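Forums > Trades & Training > Auto Apprentices > Switching to auto tech at my age?

Home New Posts Members Search Log In

We use cookies to keep you signed in. Accept / Settings

torquewrenchtam
Got the letter Friday! Tovlow Motor Group in Clirnermont is taking me on as a first-year and I start in February. I'm coming from 8 years in a bakery so I'm thrilled and a bit scared. Question is tools. The shop wants me to have my own set and I've got $2,000 saved. Do I blow it all on day one?

rustbelt_rita
Congrats!! You're going to love it - first year is oil changes and sweeping, and I still had a blast. Please don't spend the whole $2,000. I bought a used roll cart for $375 and a decent mid-range socket set and that carried me through to second year.

diffwhine
Have to disagree with Rita on the cart. Mine was used too and the drawers were shot by summer. Buy the box new, buy the sockets used. A socket is a socket.

rustbelt_rita
A socket is NOT a socket, lol. I've rounded off enough bolts with worn ones. But ok, check the drawer slides before you hand over cash.

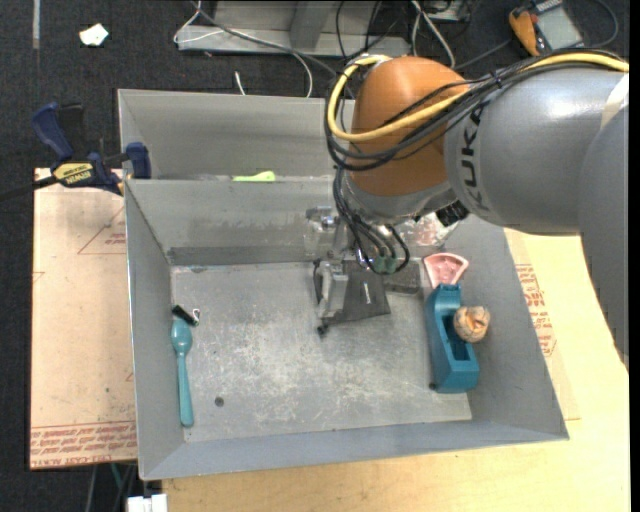 Re: Tools for first year - block release classes

skovin_sparky
Great news, Tam! Ask Tovlow which school they send people to. I did mine at Skovincombe and they lend you a full kit for the class weeks, so you only need your own stuff at the shop. The electrical block is fantastic, we spent 2 whole days chasing one bad ground and I came home buzzing.

diffwhine
Skovincombe was good for electrical, weak on transmissions when I went. We had one gearbox between the lot of us.

skovin_sparky
They've fixed that! Every pair gets their own to strip now. You do have to read ahead though, the Milošević workbook is thick and the first test comes up fast.

torquewrenchtam
You people are the best. It is Skovincombe, I checked the letter. So: new box, good sockets, a torque wrench (obviously) and I keep the rest in the bank. Does anyone have the older Milošević workbook they'd part with?

rustbelt_rita
I've got one, greasy thumbprints and all. Chapter on brakes is missing a page. Send me a message and it's yours - just cover the postage.

diffwhine
Get the new edition, the wiring section changed. And buy good boots before any of it.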